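O que é um condomínio?

Quando uma família compra um apartamento, passa a ser dona de duas coisas. A primeira é a sua própria casa: os quartos, a cozinha, a sala. A segunda é uma parte daquilo que pertence a todos os moradores, como a entrada, as escadas, o elevador e o telhado. A esse conjunto dá-se o nome de condomínio.

O edifício Tallenov, por exemplo, tem 71 apartamentos. Todos os meses, cada proprietário paga uma quantia chamada quota. Com esse dinheiro pagam-se a limpeza, a luz dos corredores e as reparações.
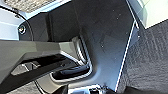 A quota não é igual para todos. Um apartamento maior paga mais do que um pequeno. No Tallenov, a quota mais baixa é de 200 euros por trimestre e a mais alta é de 439 euros.

As decisões são tomadas numa reunião chamada assembleia. Nela, os proprietários votam: pintar ou não a fachada, trocar a porta da garagem, escolher quem administra o prédio. O que foi decidido fica escrito num documento, a ata. A próxima assembleia do Tallenov realiza-se a 31 de outubro.

Palavras para recordar

Proprietário: pessoa a quem pertence a casa.
Inquilino: pessoa que paga renda para viver numa casa que pertence a outra.
Partes comuns: espaços do prédio que são de todos.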